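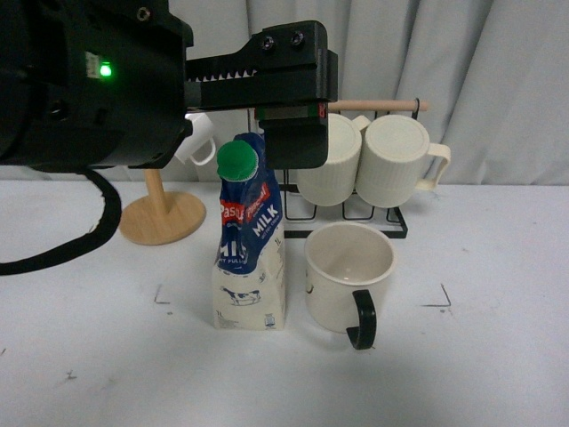
*Zelle 4 bei Stollotex: Greifer über dem Milchkarton, rechts davon der leere Becher mit schwarzem Henkel.*

Notizen vom Besuch bei Stollotex in Zaltomley, im Mai. Schnell runtergetippt im Zug, bitte nicht auf Kommas achten.

Ankunft kurz nach neun. Kaffee aus dem Automaten, Besucherausweis, dann gleich hinten durch zur Halle. Eigentlich wollte ich die große Palettieranlage sehen, stand aber still (Schaltschrank offen, Elektriker drin). Also Tischzellen. War im Nachhinein das Bessere.

**Aufbau.** Weiße Tischplatte, hellgrauer Vorhang dahinter. Der Vorhang muss zu sein, sonst kommt das Licht vom Hallentor rein und die Erkennung spinnt. Auf der Platte zwei dünne dunkle Winkel, links vom Karton und rechts vom Becher. Das sind die Marken für den Arbeitsbereich. Werden nach jedem Umbau nachgemessen, mit einem ganz normalen Stahllineal. Die Platte selbst hat graue Schlieren, wird bei Schichtwechsel gewischt, geht aber nicht mehr alles raus.

Hinten der Becherständer aus Holz und das schwarze Drahtgestell mit der Holzstange, zwei gerippte Becher kopfüber. Die Ständer sind nicht verschraubt. Habe gefragt warum, Antwort: sollen sich ruhig mal verschieben, die Zelle muss damit klarkommen. Aufgabe ist Karton und Becher greifen, umstellen, wieder zurück. Stundenlang.

**Greifer.** Schwarz, klobiges Gehäuse, grüne LED vorne. Grün heißt hier: Verbindung steht, Achsen frei. Die Backe lang, mit kleinen Zähnen an der Oberkante, zwei Schraubenköpfe am Ende. Genau die zwei machen Ärger. Lösen sich mit der Zeit, dann hängt der Finger minimal schief und der Karton rutscht weg. Seit dem Winter mittelfester Schraubenkleber, seitdem Ruhe. Kontrolle alle 2000 Zyklen, dauert mit Referenzfahrt 6 Minuten.

Ablauf beim Backentausch, so wie ichs mitgeschrieben habe:

- Zelle anhalten, Druck auf Not-Halt, LED muss aus sein
- Schrauben raus, alte Backe abziehen
- Auflagefläche trocken abwischen, kein Reiniger!
- neue Backe, Schrauben über Kreuz anziehn
- Referenzfahrt leer, dann einmal mit Karton

Ersatzbacken kommen von Vilela, liegen immer 6 Stück in der Schublade unterm Tisch.

**Kabel.** Dickes schwarzes Kabel, geht links in weitem Bogen weg und hängt tief über dem Tisch. Mein erster Gedanke: das schleift doch. Ja, tut es manchmal. Eine Schleppkette war schon dran, war zu steif und hat am Handgelenk gezogen. Jetzt also Bogen mit viel Luft und einmal die Woche Sichtprüfung auf Scheuerstellen. Setville macht das angeblich genauso, dort aber mit Geflechtschlauch drüber. Nachfragen!

Offen geblieben: Preis pro Backe, und ob der Schraubenkleber bei Wärme hält. Datenblatt soll per Mail kommen. Zum Palettierer im Herbst nochmal hin, Anfahrt dann lieber über den Südbahnhof, vom Haupteingang läuft man ewig.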